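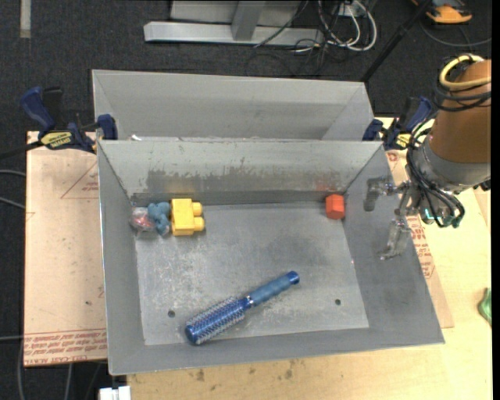 Jekbridge 创客社 · 机械臂小组

版块:套件与服务评测
主题:Brolent 抓取入门套件用了一个多月,说说感受(长文,慢慢看)

楼主 灰箱子老周
先跟各位问声好。九月初小组里讨论要不要买现成的抓取练习套件,当时好几位让我用过之后回来交个作业,我一直拖到现在,实在不好意思,今晚泡了壶茶,一口气写完。

我买的是 Brolent 的入门包,里面有两指夹爪、腕部转接件、一套线束、标定软件,外加 48 次远程答疑(按次扣,这个后面细说)。机械臂是我们自己原来的,不在包里。料箱也是自己配的,灰色金属斜边的那种,前后两格,拿夹子夹在木桌上,底下垫了张大纸板。

先说好的。夹爪的手指很细长,我原本担心太单薄,用下来反倒喜欢,贴着箱壁往下探的时候占地方小,靠角落的东西也够得着。夹小积木这类方方正正的东西,我自己记的数是 888 次尝试里成了 654 次,这里头有一大半的失败还是头两天我标定没做好造成的,后来重做了一遍就顺多了。软件界面是中文的,说明书写得也耐心,我爱人(完全不懂这些)照着都能把标定流程走完,这一点真要夸一夸。

再说不好的。圆滚滚又带毛的东西它很头疼,比如圆筒发梳,夹刷头就容易滑,夹手柄好一些,可软件老爱往刷头那边挑抓取点,得手动改权重。还有软塌塌的小东西和半透明的塑料,识别时有时无,看运气。线束也偏长,绕在腕子上鼓鼓囊囊的,我到现在也没理出个好看的样子来。

总的来说我不后悔买,有什么想问的尽管问,我天天上来看。

2楼 小满不满
周老师辛苦了!写得真细,我连着看了两遍。想请教一下,您那个金属箱子反光不影响识别吗?我家里用的是白色塑料盒,听说金属的不好弄,一直没敢换。

3楼 灰箱子老周 回复 小满不满
别客气别客气。新箱子可能会有影响,我这个早就磨花了,箱底全是划痕和黑印子,后壁还有一道锈色的水痕似的东西,反倒不怎么晃眼。你要是买新的,先拿砂纸轻轻打一遍,别心疼。

4楼 扳手阿庆
我唱个反调,老周你别生气哈。888 次里成 654 次,我算了下还不到七成四,这个价位我觉得说不过去。我去年用的 Ruddock 那套,夹爪是丑了点,手指又粗又短,可夹积木基本不失手,线也是包好的,一根出来干干净净。Brolent 的线束我在别人那里见过,黑线一捆一捆的,看着就发愁,转腕的时候总怕它挂住什么。

5楼 灰箱子老周 回复 扳手阿庆
生什么气呀,就等你来呢,哈哈。你说的线束我认,确实是短板。成功率这块我得替它说一句,我是把头两天没标好的也算进去了,没舍得挑好看的数字往上写。Ruddock 我没用过,不敢比,你哪天要是方便,拿来跟我这个放一张桌上,同样的东西各夹一轮,我管饭。

6楼 Nandi Mkhize
大家好,我中文打字慢,请多包涵。我在小组里主要帮忙看软件这一块。抓取点偏向刷头的问题,我也遇到过,设置里有一项叫“表面宽度优先”,默认是开的,关掉以后手柄会排到前面来。不过关掉之后,夹小方块的时候会稍微慢一点,你们自己权衡。我觉得阿庆说得也有道理,默认设置应该照顾新手,不应该让用户自己去找。

7楼 灰箱子老周 回复 Nandi Mkhize
哎呀太谢谢了!我翻了半天说明书愣是没看到这一项,原来藏在高级里头。明天上午就去试。

8楼 不吃香菜
弱弱问一句,远程答疑值不值?我看 Flultine 那边也有单卖的服务,不绑硬件,正犹豫呢。

9楼 灰箱子老周 回复 不吃香菜
我用掉了 9 次,态度是真好,有一回晚上八点多了还陪着我一步步量转接件的间隙。但是它按次扣,断线重连也算一次,这个我跟客服提过,那边说会反映,到现在没下文。你要是自己有点底子,四十八次肯定用不完;要是纯新手,前两个星期会觉得特别踏实。

10楼 扳手阿庆
断线重连也扣?这就过分了。Flultine 我朋友那边在用,是按月的,随便问,就是回得慢,早上提问下午才有人理。各有各的毛病吧。

11楼 小满不满
我反而觉得按次挺好的,我这种人一个月也问不了几回,按月交钱心疼……另外桌子固定这块也想问问,夹子要用几把?我的盒子老是被手指顶跑,前天直接顶到桌沿,吓我一跳。

12楼 灰箱子老周 回复 小满不满
我用的是蓝黑色那种长杆夹,前箱后箱都夹上,几处分开受力,别都挤在一边。底下垫纸板也有用,桌面是浅色木头的,不垫我怕刮坏。还有一个小心得,靠机械臂那一侧的夹子,杆子尽量朝外,给手指留出下探的空。塑料盒夹的时候别拧太死,会变形,一变形标定又得重来。

13楼 扳手阿庆 回复 灰箱子老周
说回正题,饭我记下了。Ruddock 那套这两天在别人手里,拿回来我就带过去。发梳你也备着,我倒想看看粗手指夹那个圆刷头是什么光景,说不定也滑。

14楼 不吃香菜
我能去围观吗?自带板凳。

15楼 灰箱子老周
来来来,都来。阿庆你提前一天跟我说,我好把桌子腾一头出来,转接件你那边是什么孔位也顺便发我一下,我这边可能要现做一块垫板。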